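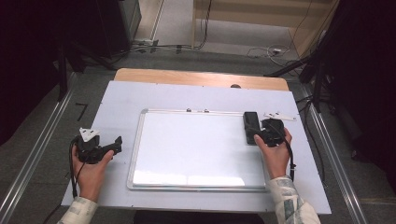
Whiteboards are used in schools, offices and kitchens because you can write on them and wipe the words away again. The secret is in the surface. Paper is full of tiny gaps between its fibres, and ink soaks into them and stays there. A whiteboard has a very smooth, hard coating with hardly any gaps, so the ink sits on top. You can often tell a smooth surface by how it shines. The whiteboard on the table is glossy enough to show a bright band of light across its lower half, while the tabletop under it looks pale and flat. Round the outside of the board is a thin aluminium border, with two small grey clips on the top edge.

What is in the pen?

A whiteboard pen holds three main things: colour, a liquid that dries fast, and a slippery ingredient a bit like oil. When you write, the liquid turns into vapour and floats off into the air. The colour is left behind as a thin dry layer. The slippery part stops that layer from sticking to the board, so a cloth can push it off.

A permanent marker has a sticky ingredient instead. It holds the colour down, and a dry cloth will not move it.

Why do old boards go grey?

Rubbing makes very small scratches in the coating. Ink gets into the scratches and the cloth cannot reach it. Zuzana Hudec, who teaches at Prestesby primary school, wipes her class board up to 700 times a year. She uses a soft cloth and keeps kitchen scourers well away from it.

Try it yourself

Ask an adult for a whiteboard pen and a clean glazed plate. Draw 2 lines on the plate and 2 on a piece of paper. Wait one minute, then rub them all with a dry tissue. Which ones come off? Wash the plate before anyone eats from it.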